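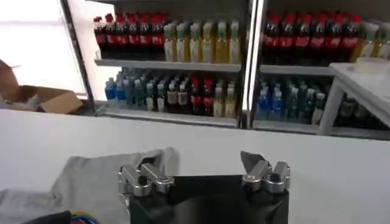
Tineke Aerts wrote on 9/18/20:

I have read the draft elective rules twice and I still can't tell what happens to a student who starts the community service elective at Turkville and finishes it at Verbruggen. Section 9 says the hours are "portable within the calendar year of enrolment". Section 11 says credit is awarded by the campus where the final log is signed. If the student changes campus in the middle, does Turkville send the hours over, or does Verbruggen assess them again from scratch?

Also, Mokex will not let me enter a partial. It wants either the whole elective or nothing. I had four of these in August and parked them all as "in progress", and the registrar's office is now asking why they have no end date. I would like a ruling before the next intake, in writing if possible.

One more thing. The draft refers to "supervised hours" and "contact hours" as if they were the same. They are not the same in the current handbook.

(end of quoted message)

Tineke, all,

Taking these in a different order, as the second depends on the third.

Terminology first. The draft uses "contact hours" where the handbook would say "supervised hours". That was carried over from the old physical education elective, where all hours were delivered by college staff and the distinction didn't matter. For the service elective it does. Supervised hours are hours signed for by the host organisation. Contact hours are the seminar and the debrief, delivered by us. I have asked for the wording in section 9 to be changed to "supervised hours" throughout, and for "contact hours" to be kept only in the paragraph on seminars. The totals are unaffected.

Portability. My reading is that sections 9 and 11 do different jobs and can both stand. Section 9 governs whether the hours survive a change of campus. They do, provided the student remains enrolled in the same calendar year. Section 11 governs who puts the grade on the transcript. The receiving campus does that, on the basis of the sending campus's log. It does not reassess hours already signed. It may query a log that is incomplete, meaning no host signature, no dates, or a host that isn't on the approved list.

Seminars do not transfer. A student who attended the opening seminar at Turkville still has to attend the debrief at Verbruggen, and if the two campuses have scheduled different seminar content that term, the receiving coordinator decides whether a make-up task is needed. I would prefer a fixed rule here but there was no agreement on one at the August meeting. 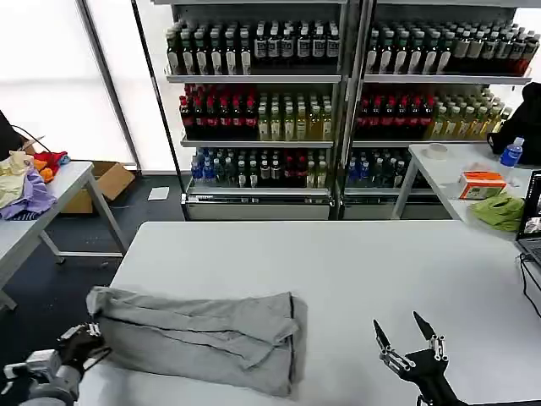
The draft is also silent on students who change campus and program at once. The elective carries 2 credits in every program, but the diploma stream caps general electives lower than the degree stream does. A student moving from degree to diploma may therefore hold credit that can't be counted. It stays on the transcript as surplus. It isn't removed, and it can be used again if the student later moves back.

Mokex. The field you are looking at is the completion flag, and it is all or nothing by design. Partial hours go in under the activity record, one entry per host, with the number of supervised hours and the date of the last signature. Leave the completion flag empty. The end date the registrar wants is the end of the enrolment year, not the date the student left Turkville. If you enter that, the record drops off the exceptions report. The four from August can be corrected the same way, and there is no need to reopen them.

Be aware that the comment field cuts off at 600 characters without warning. Host details should go in the attachment, and not in the comment.

Jivura is a separate matter. It shows the student a progress bar calculated from seminar attendance only, so a student with every host hour signed can still see a bar at zero. Several have complained. The bar has no bearing on credit and I have asked for it to be hidden in this course. Until then, please point students to the paper log.

As to a ruling in writing, I can't issue one. The draft goes back to academic standards with the amended section 9, and what they approve will be the rule. For the coming intake please apply the above as interim practice at both campuses. If anybody at Verbruggen is doing it differently, reply to the list and not to me alone, so that it ends up in the archive.

Still outstanding from my side: the approved host list, which has not been updated for the hosts that closed this year.

Regards,
Elective coordination, Turkville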